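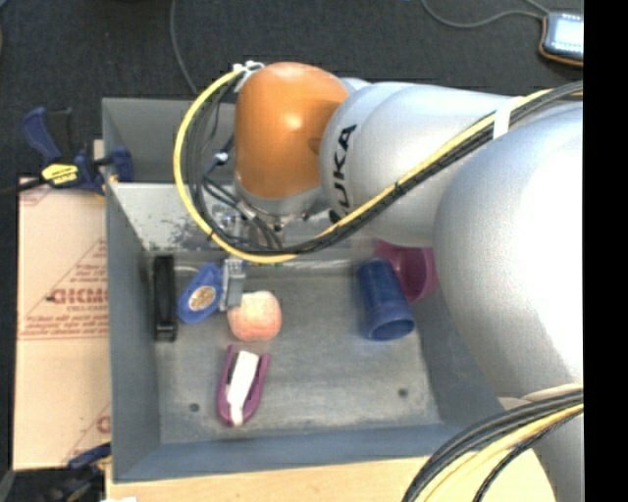 Bras KUKA orange et argenté au-dessus d'un bac métallique gris.

Rapport d'étape – Cours de français du soir, Ornum et Lukthorpe
Rédigé par Nesrin Ersoy pour la fondation Dranelley

Chère équipe de la fondation,

Quel semestre ! Nous avions prévu d'ouvrir deux groupes en janvier, un à Ornum et un à Lukthorpe, et les deux étaient complets avant la première séance. À la fin du mois de juin, 44 adultes suivaient les cours, dont 18 grands débutants. Beaucoup travaillent en horaires décalés et arrivent directement de leur poste, parfois sans avoir dîné, et ils restent jusqu'à 21 heures avec une énergie qui nous épate encore.

Déroulement des cours

Le groupe d'Ornum a commencé par l'oral : se présenter, téléphoner à l'école, prendre un rendez-vous médical. Kaan Tekin, qui l'anime, a vite abandonné le manuel prévu, trop scolaire, pour partir des papiers que les gens apportent. Un bulletin de paie, une lettre du bailleur, un mot de la maîtresse (celui-là nous a occupés une soirée entière !). Les séances sont plus longues à préparer mais tout le monde parle.

À Lukthorpe, le niveau est plus mélangé. Nous avons séparé le groupe en deux pour l'écrit et nous le réunissons après la pause. Cela fonctionne très bien pour la conversation, moins bien pour la grammaire, où les plus avancés s'impatientent un peu. Je teste des fiches à deux niveaux et je vous en enverrai un jeu quand elles seront au propre.

Le carnet Yurt

Notre petit carnet de vocabulaire est enfin imprimé, à 200 exemplaires. Chaque page réunit dix mots du travail ou de la vie courante, avec de la place pour noter la traduction dans sa langue. Les participants le complètent eux-mêmes, se le prêtent, se corrigent – et j'ai vu des carnets déjà bien cornés. Il manque un chapitre sur les transports, réclamé par les deux groupes.

Difficultés

La garde des enfants reste le point faible. Plusieurs mères ont dû manquer des séances, et le coin jeux d'Ornum ne convient pas aux tout-petits. Le poste « photocopies » est aussi dépassé, compensé par une dépense de manuels plus faible que prévu. Le tableau financier est joint.

Pour la rentrée

Nous aimerions ouvrir une heure de conversation le matin à Lukthorpe, pour les personnes qui travaillent de nuit. Kaan est partant et la salle est libre à 10 heures. Il nous faudrait votre accord pour y affecter le reliquat des manuels. Vous êtes aussi les bienvenus à une séance, quand vous voulez, il y a toujours du thé !

Bien à vous,
Nesrin Ersoy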